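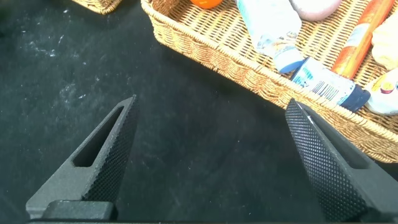 Page last changed: 16/04/2018

Which pillow for a side sleeper with a stiff neck?

Hello all, and sorry in advance for the length! I've slept on my side my whole life, and since August I keep waking up with a stiff neck, always on the left. My massage therapist thinks my pillow is too flat for my shoulders and told me to look at either the Lasalon (the shaped foam one with the dip in the middle) or the Steslow, which is filled with buckwheat hulls so you can take some out. I can only afford one of them. My mattress is a fairly soft Sundqvist, if that matters. Has anyone here tried both? My husband says to just fold the old one in half, but I did that for a week and it slides open by midnight.

3 replies

Reply 1
I had the Lasalon for 2 years and loved it, though I will say the first nights were awful and I very nearly sent it back. Give it a couple of weeks if you go that way. It comes in low and high, and with a soft mattress I'd start with the low, as your shoulder sinks in and leaves less space to fill under your neck. It does smell when you unbox it, so I left mine on the porch for a day with the cover off. Then I moved to a firmer bed and it was suddenly too low for me, and that's how I ended up with the Steslow. It's noisy (like sleeping on a bag of cereal, my sister says) but you can scoop hulls out until your nose lines up with your breastbone. Ask your therapist to check you lying down, or have your husband take a picture from behind. If you're torn, I'd get the Steslow, just for being able to change it later. Keep the extra hulls in a jar! And if the stiffness starts going down your arm, please see a doctor before buying anything.

Reply 2
fold a bath towel and put it inside the pillowcase along the bottom edge. free

Reply 3
I got mine at Fuvmont and they let me swap sizes within 19 days, so keep the bag and the tag. Can't speak to the Lasalon, sorry, but good luck and do let us know how you get on!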